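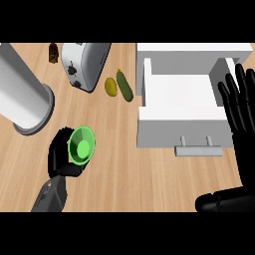
# About Drastdale Kitchen School

Hello, and thanks for stopping by! We're a small cooking school on the main street of Drastdale, upstairs from the old Mansour drapery, and we've been teaching people to feed themselves and their families for longer than we planned to. If you've come here looking for class times, they're on the bookings page. If you'd like to know who we are and why we do things the way we do, put the kettle on, as this goes on a bit.

## How it started

The school belongs to Oliwia Malinowski, who moved to town with two kids, a box of her grandmother's recipes (mostly in Polish, mostly without quantities) and a job doing the books for a stock agent. A neighbour asked her to show him how to make pierogi. He brought his sister the next week, and his sister brought a friend from netball, and before long there were people sitting on the back step with bowls in their laps because the kitchen table was full.

That went on for a whole winter. In March the rooms above the drapery came up for lease, and Oliwia signed for them before she'd worked out where the ovens would go. The ovens went where the fitting rooms used to be, in the end, and there's still a row of brass coat hooks along that wall, which we use for aprons.

We very nearly called the place Lundik, after the family farm, and there's a tin of paint in the storeroom with that name on the lid in case we ever change our minds.

## What we teach

Everyday food, for the most part. Soups and stews, bread, a decent roast, what to do with a glut of zucchini, how to joint a chook without losing your temper. We run a dumpling class every season and it always books out, so do get in early if you're keen. There's also a preserving weekend when the apricots come in, and everybody goes home with sticky elbows and more jars than they can comfortably carry down the stairs.

Our beginners' course is called Avau, a nonsense word one of Oliwia's kids used to shout when dinner was ready, and it stuck. It's meant for people who really haven't cooked before: school leavers, newly single dads, a retired shearer who had lived on toast and corned beef and told us so with some pride. You'll learn to hold a knife, to season as you go, and to read a recipe right through before you turn the stove on (we all still forget that last one).

Classes cost $135 for a full day, with lunch, and that covers all the ingredients and the loan of an apron. We cap the beginners' groups so that you're never craning over someone's shoulder to see what's in the pot, and if you get stuck there will be somebody beside you fairly quickly.

## Where our food comes from

We buy as close to home as we can manage. Eggs and honey come from up the valley, flour from the mill across the river, and the butcher two doors down puts bones aside for our stock. Drastdale has a population of almost 4,000, so there's a fair chance that whoever grew your carrots will be at the next bench rolling out pastry. We do buy lemons from further away in a bad year, and we've made our peace with it.

## The Sunday table

Once a month, on a Sunday, we push all the benches together and put on a long lunch. You don't have to have done a class and you don't have to bring anything, though plenty of people turn up with a cake or a bag of something from the garden. There's room for 30, and it's pay what you can, with a tin by the door. Kids are very welcome, and there's a basket of books and blocks by the window that has seen better days but still does the job.

## Getting here

Our door is the green one to the left of the drapery window. The stairs are steep, so if they're going to be a bother, please ring ahead and we'll bring you in from the back lane, where there's a ramp and a goods lift with a seat in it. Parking is easy behind the library after 2 pm and a bit of a scramble before then.

Oliwia is usually in the kitchen by mid-morning and loves a visitor, so pop up and say hello if the door's open. You'll probably be handed a spoon and asked whether the soup needs salt.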